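Making Up the Bed: A Study of Fitted Sheets in Shared Student Housing

Group members: Shanti Mishra, Satish Katiyar, Seung-woo Ham
Supervisor: Gwilym Morris

1. Background

Our project began with a complaint from the residents of Malhotra House, where two of us live. Fitted sheets come off the corners of the mattresses, and people give up and sleep on a half-made bed. We wanted to find out which part of the job causes the trouble: the sheet, the mattress or the way people put the sheet on.

The module asks for a small study of a household task, carried out in a real room with ordinary equipment. We chose bed making because everybody in the group does it, and each of us does it differently. Satish starts at the foot of the bed. Shanti starts at the head, on the wall side. Seung-woo puts on two diagonal corners first and then the other two.

2. Method

Six residents took part. Each person made the same bed with the same plain grey fitted sheet, using whichever order of corners they normally used. They then made it again in the order we gave them, which was both wall-side corners first and the open side last. We noted the time taken, whether any corner came off before the bed was finished, and where the creases were once the person said they had done.

The bed was kept against the wall for all the trials. We talked about pulling it out so that people could walk right round it, but most rooms in the house are too narrow for that and the results would have been of little use to the residents. Clean sheets were brought to the room in a laundry basket, which was put on the floor beside the bed.

We did not iron the sheet between trials. Anju Agarwal, who read our first plan, thought this might affect the crease notes, and we agreed to treat those notes as a rough guide only.

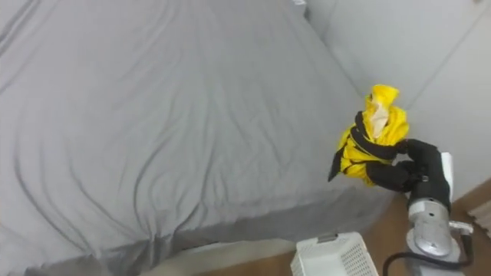
Figure 1. The grey fitted sheet on the bed, with the laundry basket on the floor.

In Figure 1 the long creases run diagonally over the mattress and are shallow. The deeper folds are near the front edge, where the cloth goes round the corner and down the side. We recorded folds of this type as "corner folds" and kept them separate from creases on the flat part.

3. Results

Across all the trials we wrote down 11 cases of a corner coming off. Most of these were on the wall side, and they usually happened when the person pulled the last open corner down. When the wall side was done first there were fewer, although two people found this order awkward and said they would not keep it up at home.

Times varied more between people than between methods. The quickest person was quick both times.

4. Discussion

The order of corners seems to matter, but how far the sheet is tucked under matters as well – we had not planned to record this and only have comments on it. A repeat of the study should measure the tuck at each corner. It should also use more than one sheet, as ours was fairly new and the elastic was still tight.

We have left a short note on the house board suggesting that residents do the wall side first.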